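31. Oktober 2025
Åsmund Bakke

Gegenstand der heutigen Arbeiten war die visuelle Odometrie im Modul Flukport, das aus dem Videobild des Handgreifers dessen Bahn rekonstruiert. Indrek Paulauskas hatte gemeldet, dass die Posenschätzung über der hellen Holztischplatte wiederholt abreißt. Ausgewertet wurden 76 Aufnahmen, sämtlich mit Softwarestand Nundon und der Kalibrierung vom August.

Die Protokolle zeigen ein einheitliches Bild: Die Zahl der verfolgten Merkmale fällt ab, sobald die Kamera auf die Fläche gerichtet wird. Die verbleibenden Merkmale liegen zu einem erheblichen Teil auf den Greiferfingern selbst. Diese bewegen sich mit der Kamera und täuschen dem Schätzer Stillstand vor. 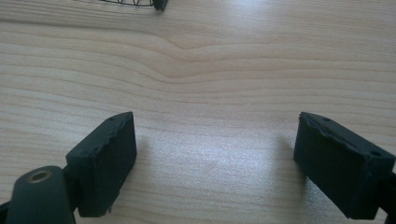
Blick zwischen die Greiferfinger auf die Tischplatte, mit breiter Reflexion im unteren Bereich. Oben ragt der Rand eines Drahtgitters ins Bild.

Die Maserung verläuft überwiegend quer und liefert entlang der Linien kaum eindeutige Punkte. Brauchbar ist allenfalls die wellenförmige Störung oberhalb der Finger. Die ausgebrochenen Oberkanten der Fingerpolster sind dagegen kontrastreich und werden vom Detektor bevorzugt. Die bisherige Maske geht von geraden Kanten aus und ist dort zu knapp bemessen.

Folgende Änderungen wurden in Javell, dem Konfigurationszweig für die Wahrnehmung, eingetragen:

– Maske der Finger um 4 Pixel erweitert, abhängig von der Öffnungsweite
– überbelichtete Bereiche von der Merkmalssuche ausgeschlossen
– Obergrenze je Bildkachel auf zwei Merkmale gesetzt

Der erneute Durchlauf ist angestoßen, Ergebnisse liegen noch nicht vor. Offen bleibt die Behandlung der Schatten neben den Fingern. Sie sind weich und im Einzelbild unauffällig, wandern jedoch mit dem Greifer – ein Ausschluss über die Maske würde die nutzbare Fläche weiter verkleinern. Herr Paulauskas prüft, ob die Gewichtung aus dem Modul Bite übernommen werden kann. Bis dahin bleibt der Schwellwert für den Abbruch unverändert.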